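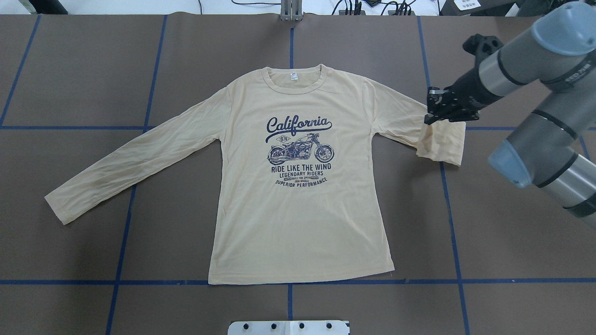 Out & About / Factory Visits

Open day at the Prevotero knitwear mill, Friday. Got there late, parking full, ended up in the field behind the dye house with everyone else.

Tour groups of 22, ours led by Petronella Visser, who has worked the cutting floor for years and talks faster than I can write. Started in yarn storage. Cones to the ceiling, smell of wax and cardboard. Then the circular knitting machines, very loud, ear plugs from a bucket by the door. They run 163 needles to something, I missed the something. Sorry.

Cutting room was the best part. Long tables, paper patterns hung on hooks like coats. Long-sleeved tees in pale beige are this season's big order, ribbed round collar, straight hem, thin knit. Petronella says thin jersey is a pain, it curls as soon as you cut it and has to rest overnight before anybody sews it. Collars go on last but one, cuffs before that I think.

Dye house closed for repairs. Shame, it was half the reason I came. Zsófia Takács from the lab did a short talk instead, with swatches washed 6 times next to new ones. The navy had gone a bit gray, the beige held up fine. Someone asked about shrinkage and got a longer anwser than they wanted.

Lunch: soup, bread, 2 kinds of cake. Coffee weak.

Mill shop after. Seconds in bins by the door, mostly crooked seams, a few with tiny holes. Bought two tees and a scarf I don't need. Cash only!! Nearest machine is in Flernundale, so bring some.

Next open day is in April, book ahead, the moring slots go first. Wear flat shoes.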